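## Week 6 handout: reviewing the Frandsen two-finger kit

The kit is sold by Semo and comes with a simulator licence, so you can program a pick before booking the arm.
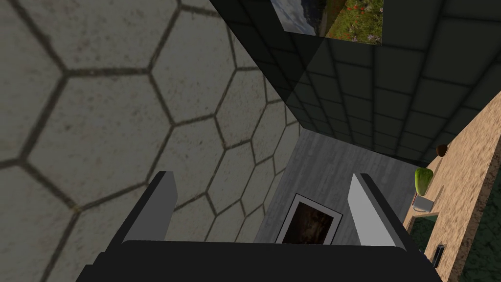 The basic licence costs $166 per seat and covers 2 users. Orex sells a similar package, but its grasp planner is a separate purchase. We'll compare the two on Friday.

**What to check in the trial**

- Does the gripper model close evenly from fully open?
- Can you change lighting and surface textures without restarting?
- Are failed grasps logged, or only successes?

The vendor's sample log has 4000 grasp attempts. Use the first 41 for the tutorial — the rest are for Assignment 2.

Bring your notes on licence terms. Colour-code cost items separately from features.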